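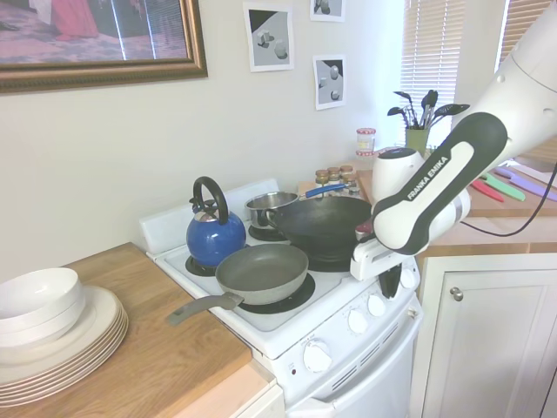 benchside_mod replied: The Cavine working group would prefer that hand guiding remain the default for all kitchen tasks until the written procedure has been revised. Members who wish to propose remote control as an equal method are asked to set out their grounds in this thread, so that the revision may take them into account.

4 min read

greva_lab
Thank you for opening the matter. Our position at Greva is that the default should be changed. We recorded 86 demonstrations of a single task, moving a small item into a wok and withdrawing the gripper, and divided them between the two methods. The hand-guided recordings were smoother in the approach. In the final part of the movement they were less useful to us, as the operator's forearm came between the fixed camera and the rim of the pan. A model trained on camera images learns from whatever is in those images, and a sleeve should not form part of the lesson.

A fixed view from beside a cooker is already crowded. With a wok on the front burner, a saucepan close behind it and a handle or two projecting over the worktop, there is very little room for a person to stand, hold the arm and keep clear of the lens.

tarn_and_fell
I must disagree with the conclusion, although I accept the observation about the camera. Hand guiding gives the operator a direct sense of contact. When the fingers touch the side of a pan, the person holding the arm knows it at once. With our remote set-up, the operator learns of the contact when the pan moves. We have had a kettle pushed off its ring in this way, and it was an experienced operator who did it.

The remedy for the blocked view is to record the joint positions during hand guiding and then have the arm repeat the movement with nobody beside it. The images are taken during the repeat. This has been our practice at Söderlund for the past year and it is described in section 3 of the current procedure, which I would ask members to read before proposing that it be replaced.

greva_lab
We have read section 3. The repeat method assumes that the objects can be returned to their starting positions exactly. That is reasonable for a block on a table. A loose item resting at the rim of a pan will not be put back in the same place, and the arm will then close its fingers on air. In our trials 19 repeats had to be discarded for this reason, and each of those represented an operator's time spent twice.

quietgripper
May I ask a question as a newer member? The procedure says that the operator should "guide the arm from the forearm or wrist as appropriate". I have not found any statement of which is appropriate. When I hold the forearm, the wrist drifts. When I hold the wrist, the elbow comes round towards the back counter, where there are usually jars and utensils standing. I should be grateful for advice.

tarn_and_fell
Use both hands. Place one near the wrist to set the direction of the fingers and the other further up to keep the elbow where you want it. Begin with the elbow high. If you start low over a cooker, you will spend the whole demonstration correcting it. I would also move anything you can from the back counter before you begin, and put it back only if the task requires it.

quietgripper
Thank you. The difficulty is that our supervisor wishes the worktop to be left as it would be in a home, with plates stacked and knives out, so that the model does not learn to expect a bare surface.

alletti_user4
Your supervisor is right about the plates and, in my view, wrong about the knives. Ordinary clutter in the background is of value, and a model trained in a tidy room tends to perform poorly in an untidy one. No person should be guiding an arm by hand within reach of an exposed blade. If knives must appear, that is a strong argument for demonstrating by remote control, with the operator standing away from the counter.

tarn_and_fell
I support that. I would be content to see remote control made mandatory where there are blades or a heated ring. My objection is to making it equal in every other case.

greva_lab
We could accept wording along those lines if the repeat method were made optional for loose objects. We would also ask that cable routing be mentioned. In hand guiding the operator is close enough to notice a cable draped across the counter before it tightens. A remote operator watching one camera view may not see it at all, and we would rather state that weakness in our preferred method ourselves than have it raised later.

alletti_user4
On quantity, I would add that the procedure asks for 400 demonstrations per task regardless of method. We have found that remote sessions tire the operator sooner, and quality falls away towards the end of the afternoon. A limit on session length would do more good than a higher total.

tarn_and_fell
The total was agreed before my time and I do not intend to defend it. A session limit should have its own thread.

benchside_mod
The points on blades, heated rings, loose objects and cables have been noted for the revision. The wording on where to hold the arm will also be corrected. The question of the default method remains open, and further replies will be accepted until the end of May. Members are reminded to state which method was used whenever they quote results.

quietgripper
Will the corrected wording cover left-handed operators? Our cooker stands with the worktop to its left, and I have been reaching across myself to hold the wrist.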